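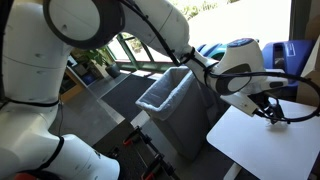 Research assistant, women's labor history (part-time)

Piditz seeks one coder for a study of unpaid care work and job loss among women. The data set holds 2742 survey records and 224 interview transcripts. 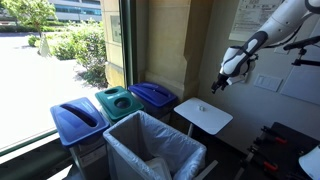 Applicants need two years of coding experience and a degree in gender studies or sociology. Apply in writing to the Dandeck office by the end of March.

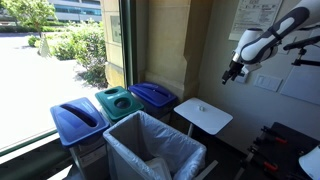
Bins by the window

Ref. 74. Interviews are held on Saturday.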